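Fabric backdrop keeps sagging in the middle, what are you all using?

bisten_crafts
Aug 1, 2020
Putting up a black cloth backdrop with cut-out letters for a club open house. 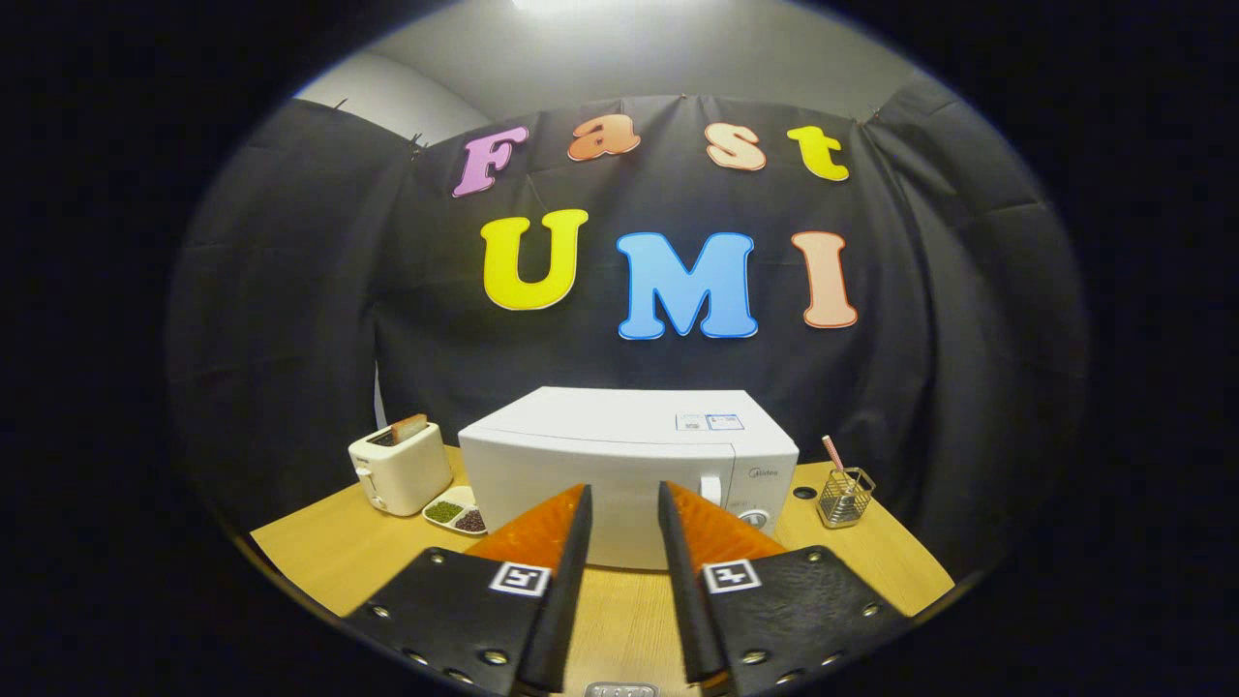
I've bought 2 kinds of pins so far and I still get creases and a droop by the next morning. The cloth came from Aldale Fabrics, the midweight cotton. Do I need a heavier one, or a pole?

papertrail179
Pole. Sew a pocket along the top edge and slide a curtain rod through. Pins put all the weight on a few small spots.

Barkness
Disagree on the pole for a rented room. You need brackets and most places won't let you drill. I hung one in June with binder clips on a tight cord and it held all weekend.

papertrail179
A cord sags too unless it's very tight. Tension rods don't need drilling.

Barkness
Not on a wide wall they don't. They fall down.

hemline_3208
Steam it before you hang it. Most of what people call sagging is fold lines from the package. I wouldn't go heavier, it just pulls harder on the pins.

bisten_crafts
No steamer here. Would an iron do?

hemline_3208
Yes, low heat, from the back. Take the letters off first if they're glued.

papertrail179
What are you sticking the letters on with? Foam tape let go on me with cotton.

bisten_crafts
Haven't settled on that. I'll try the iron tonight and price a cord at Bùi Hardware on Monday.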